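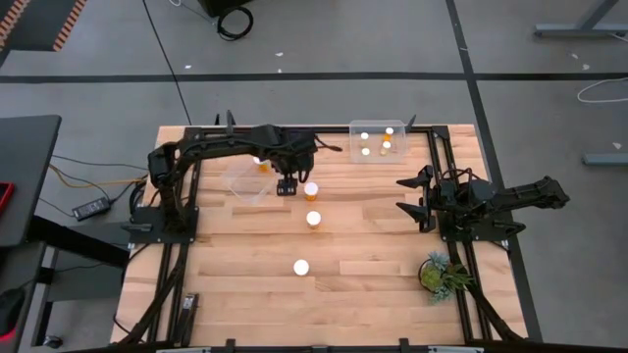 2021-10-24
By Lucie Kennedy

Hi, I'm Lucie, and Plumow is my little shop for people with too many pill bottles! I started in June after sorting my dad's medicines at his kitchen table (it took 90 minutes and two pots of coffee). I like clear plastic boxes, so you can see your white caps without digging around. Amrit Chan helps me on Saturdays and knows way more about labels than I do. We've done 137 home visits so far — mostly bathrooms, a few very full kitchen drawers. Come say hi!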